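Open day at Quintela: tables, bottles and cardboard

I'd been meaning to get to one of the Rovivance open days for ages, and in October I finally took the slow bus out to Dorna and went! Doors opened at 2, I was there well before (of course I was), and the line already went past the bike racks.

The Quintela building is plainer than I expected. Lots of pale surfaces, good light, and a coat rack so full I carried my jacket all afternoon. Entry was free, but the booklet cost 990 and I bought it anyway, because I can't walk past a booklet.

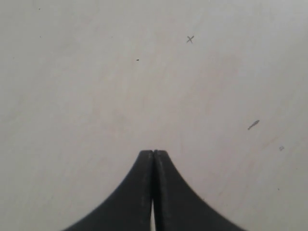
The tabletop part

I spent most of my visit at the light-colored tables, where it's all everyday stuff. I love that kind of thing – bottles, cardboard, bits you'd have in your own kitchen. A clear plastic bottle with a crinkled white label, little patches of green, orange and yellow on it, got more of my attention than any bottle has in years.

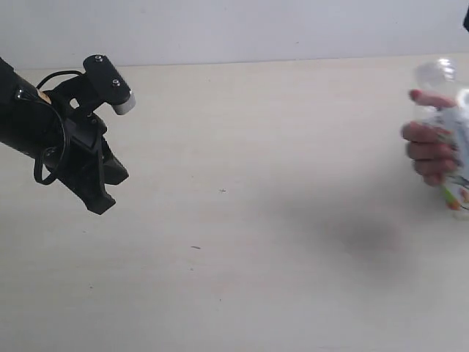

I'd skipped lunch, by the way, so at this point I went looking for the Sutano coffee stand. Good coffee, tiny cups, and the almond cake was gone before 4. Go early if you care about cake!

Back at the tables my favorite was a tan cardboard piece, a tall tube that widens a little toward the bottom, sitting on a round, peachy base. I'd happily have it on my desk at home with pens in it.
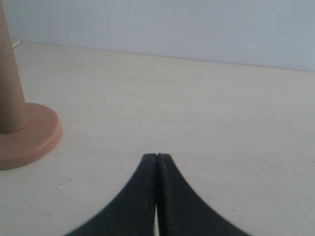

The walk back to the bus took around 2 songs on my headphones, so don't bother with a taxi from the stop. I read half the booklet on the ride home and I'm already hoping they do another one in spring.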